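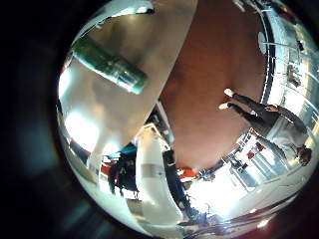 Does the paper really have to be damp, Malcolm Pickering asked under my last post, and if it does, how on earth do you line up a second color when the sheet has stretched? He'd tried it twice with a two-block print and both times the blue landed a good quarter inch away from where it was supposed to be.

Malcolm, I love this question, and I've been stewing on it all week, so you're getting a whole post instead of a comment!

Short answer: no, it doesn't have to be damp. Long answer: it depends on the paper, the ink, the press or the lack of one, and how much you enjoy swearing. I've been cutting lino for five years now and I printed dry for the first three of them, with a wooden spoon, on the kitchen counter. Some of those prints are still my favorites. Dry paper stays the size it was when you bought it, and that makes color work so much easier. What you give up is that rich, sunk-in black, where the ink looks like it grew there.

The trouble with damp paper is that it swells, and mostly in one direction, across the grain. Then it sits around between colors, dries a bit, and shrinks. If you print your first block on Saturday morning and your second on Sunday night, you are printing on a different sheet of paper. I learned this on an edition of 17 lighthouses -- every one of them had its red stripe floating off to the side like a scarf in the wind.

So now I do one of two things. If it's a one-color print with big areas of black, I damp. I use the Fanport cotton paper, the heavier one, and I don't soak it. I mist every other sheet, stack them, wrap the stack in a trash bag and put a board on top overnight. By morning the moisture has evened out and the sheets feel cool against your cheek (the cheek test is real, I got it from Poppy Kettle and I use it every time). They should feel cool but leave nothing behind on your skin. If there's any shine on the surface, put a blotter on it and wait.

If it's more than one color, I go dry, with a thinner sheet, and I use registration pins. Get the pins! I held out for years with pencil marks and a cardboard corner. Pins and tabs cost less than one ruined pack of good paper, and you'll never go back. Tape the tabs to the back of every sheet before you print anything at all, and don't take them off until the last color is dry. I peeled one early once, because I thought I was done, and then decided the sky needed a little gray. It did need a little gray. It did not get it in the right place.
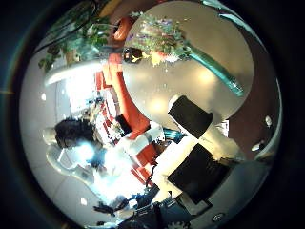

Transferring the drawing is the other half of registration, and I think it might be where Malcolm's quarter inch is coming from. If you trace your design twice, once for each block, you've got two slightly different drawings before a single sheet is printed. Cut the key block first, ink it up, print it onto a piece of acetate, and while that's still wet lay the acetate face down on the uncut second block and rub. Now both blocks come from the same drawing. I'm about to do exactly this for a flower print. I want the vase lying down across the round gray table, with its long teal-green stem on a diagonal and the little purple, white and yellow blossoms at the top end with all those leaves. Flowers that small are no fun to register, so I'm planning to put the leaves on the key block and let the purple be a loose patch that runs under the edges. The white is easy, it's just paper.

That loose patch idea is worth stealing, by the way. Leave your color shapes a hair bigger than the outline and let the dark line cover the join. Printers call it trapping. On a dark key block you can be off by the width of a pencil line and it won't show one bit.

Ink next. I've been using Prurkusine oil-based, the washable kind, and I'm completely smitten with it. It cleans up with dish soap and it's stiff enough that it doesn't creep into fine cuts. The black takes two days to dry in my basement and the yellow takes nearly a week, so print yellow first and then go do something else. Work it with a knife before you roll it out. You want the roller to hiss, kind of a soft sizzle. If it sounds like tape being pulled off a box you've got too much on the slab.

And the press! I haven't said much about it here yet. It's a secondhand Trerkel tabletop, I paid 400 dollars for it, and it took two of us to get it down the basement stairs. The bed is a little narrow, the felt blankets were past saving, and I adore it. Even pressure from edge to edge, no sore wrist. But please don't read that and think you need one. A spoon and a patient evening will get you a beautiful print.

Malcolm, try this: same two blocks, dry paper, pins, and print both colors before you change anything else. If the blue still wanders, it's in the blocks. If it doesn't, it was the damp. Then write and tell me, please, I really want to know.

For anyone near Bramwell, the open print room is on again in September and I'll be bringing the lighthouses, crooked stripes and all. Bring a block, even a half-cut one. There's always a free corner and way too much newsprint.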